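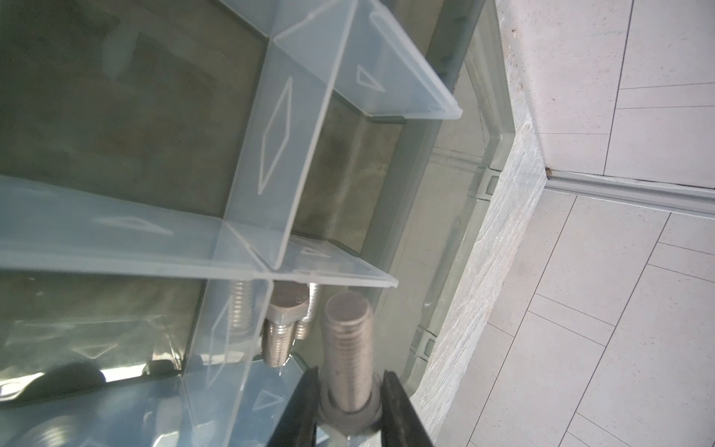

半透明の仕切りケース

私たちについて

2022年10月28日　文:ミロヴァン・ヨルダノフ(Wulport 代表)

Wulport(ウルポート)は、0歳から6歳までの子どもがいる家庭に、週に2回、短いメッセージを送っている会社です。育児書はもう足りているはずなので、本は作っていません。読み終えるころには子どもが次の段階に進んでいる、という書物をこれ以上増やすのも気が引けます。

届くのは、その週にできそうな遊びをひとつと、それに使えそうな言葉をいくつか。靴下を左右そろえながら色の名前を言ってみるとか、エレベーターを待つあいだに数字を指さしてみるとか、そういう内容です。一通の長さは100字までと決めています。これは編集方針というより、書いている人間の反省です。創業当時の私の原稿は一通で1000字を超えていて、最初に読んでもらった友人からは「子どもが寝たら読むね」と返事が来ました。あれから何年も経ちますが、感想はまだ届いていません。

始まりについて

会社案内には創業の物語が要るそうなので書きます。私は日本に来て日本語学校の教材を作る仕事をしていました。娘が生まれ、区の窓口で分厚い封筒をもらいました。健診の案内、予防接種の予定、離乳食の冊子、読み聞かせの勧め、どれもまじめに作られていて、どれも必要なものでした。ただ、夜中の3時に片手で抱っこをしている人間が、もう片方の手で開ける形はしていませんでした。

封筒は冷蔵庫の上に置かれ、半年後に引っ越しの荷物から出てきました。中の一枚に「生後2か月ごろから楽しめるふれあい遊び」とありました。娘はそのとき、すでにその紙を食べられる月齢でした。

翌年の7月に、同じ教材会社にいた編集者と二人でWulportを作りました。社名には深い意味があると思われがちですが、登録できる名前を片端から試して、通ったのがこれでした。由来を聞かれると今でも少し間が空きます。

やっていること

中心になるのは家庭向けの配信サービス「Fesis(フェシス)」です。お子さんの生まれた月を登録していただくと、月齢に合わせた内容が届きます。早く生まれたお子さんについては、出産予定日を基準にする設定も選べます。言語は日本語、やさしい日本語、英語、ポルトガル語、ベトナム語の五つです。ブルガリア語もあってよさそうなものですが、今のところ希望者が私の母しかおらず、母の子どもはもう月齢で数える年ではありません。

もうひとつは保育園や子育てひろばに向けた「Weretti(ウェレッティ)」です。園でその週にした遊びを、家庭に送るメッセージと結びつけるための仕組みで、先生方が連絡帳に同じ文章を何度も書かなくてすむようにと考えました。導入していただいた園からは、手書きの欄も残してほしいという声をいただき、残しました。結局みなさん、そちらにもたくさん書いておられます。

現在、Fesisを使っているご家庭は2460世帯、Werettiをお使いの園とひろばは合わせて63か所です。大きな数字ではありません。銀行の担当の方にもそう言われました。

内容を作っている人たち

原稿は保育士と言語聴覚士が書き、小児科の看護師が健康と安全に関する部分を確認しています。そのあと、社内で「声に出して読む会」にかけます。会といっても昼休みに誰かが読み、残りがおにぎりを食べながら聞くだけですが、ここで落ちる原稿はかなりあります。「お子さまの主体性を尊重しつつ」で始まった原稿は、読み手が途中で噛んだので書き直しになりました。

翻訳は機械任せにせず、その言語で子育てをした経験のある方にお願いしています。以前「いないいないばあ」を律儀に直訳したところ、ポルトガル語担当のCoutinhoさんから「怖い話ですか」と問い合わせがありました。以来、遊びの名前はそれぞれの言葉で通じるものに置き換えています。

やらないこと

お子さんの発達を点数にすることはしません。ほかのご家庭と比べる画面もありません。ご要望はときどきいただくのですが、比べる相手には親戚の集まりで十分に会えると思います。

広告も配信していません。知育玩具の会社から提携のお話をいただくことはあり、そのたびに丁寧にお断りしています。私たちの遊びの材料は、洗濯ばさみ、新聞紙、空き箱、それから機嫌のよい大人が一名です。最後のひとつの手配がいちばん難しいことは承知しています。

また、Fesisのメッセージは診断や医療上の助言に代わるものではありません。言葉や体の育ちで気になることがあるときは、お住まいの市区町村の保健センターか、かかりつけの医師にご相談ください。どこに電話すればよいかわからない場合は、お問い合わせいただければ窓口をお調べします。電話口で何と言えばよいかわからない、というご相談も受けています。

費用のこと

ご家庭からはお金をいただいていません。運営費は、Werettiの利用料と、自治体からの委託でまかなっています。無料と書くとかえって怪しまれるので、以前は小さな字で書いていたのですが、小さな字のほうが怪しいと社員に言われ、普通の大きさに戻しました。

登録していただいた電話番号と生まれた月は、配信のためだけに使います。配信を止めたいときは「ていし」と返信してください。理由はお尋ねしません。お子さんが大きくなって卒業される方からは、ときどき長いお返事をいただきます。100字の制限はこちら側だけのものですので、どうぞお好きなだけお書きください。

事務所について

事務所は商店街の二階、もと書道教室だった部屋です。壁の高いところに「静」と書いた紙が残っていて、はがすきっかけを逃したままになっています。社員の子どもが来ている日は、あまり効き目がありません。見学は事前にご連絡いただければいつでもどうぞ。階段が急なので、ベビーカーは下でお預かりします。

採用は随時行っています。今は、ベトナム語で原稿の確認ができる方と、経理の経験がある方を探しています。経理は現在私が担当しており、この募集は社員全員の希望によるものです。

最近の記事
・お風呂で数をかぞえる前に、数をかぞえない日をつくる
・Werettiの連絡帳画面が新しくなりました
・同じ絵本を毎晩読まされている方へ
・やさしい日本語版の言い回しを見直しました
・「イヤ」のあとに続ける言葉、いくつか

当サイトでは、表示言語の設定を保存するためにクッキーを使用しています。引き続きご覧いただく場合は、クッキーの使用に同意したものとみなします。[同意する] [設定を変更]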